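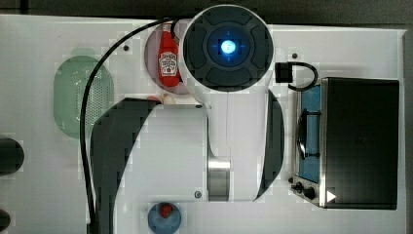 Handout 2: choosing a tabletop arm kit
Z. Briggs, Automation Basics, Morndale

Notes only, fill the gaps yourselves. We compare two offers, the Josico starter kit and the Brover lease. Prices as quoted Mar 14, 2023, check before you use them in the essay.

Josico: 2,409 to buy. Arm, control box, cables, one year of phone help. No toys or other props, get your own.
Brover: 74 a month, swap-out if a joint fails. Deposit 856, returned at the end. Read the small print on carrage.
Kong: left out, quote never came.

What to look at in a pick and place kit:
- reach over the whole table, not just the middle
- where the cables go when the arm turns. Do they drag over the objects?
- joint light, can you see it from your seat
- fixing holes, do they match your table top
- mixed shapes. Round fruit, tall bottle, flat plate, cup with a handle. Sales demos love cubes, ask for somthing harder

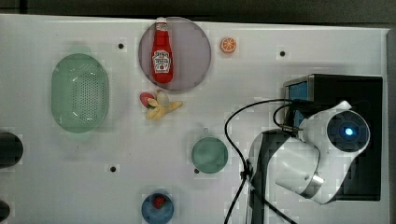

Is the lease cheaper if we only need the arm for one term?
For one term, the lease wins, as long as the deposit comes back in full. Over several years work it out again, the monthly cost soon catches up with the Josico price.

For July: one page, pick an offer, show your sums. Bring questions on grippers to next session.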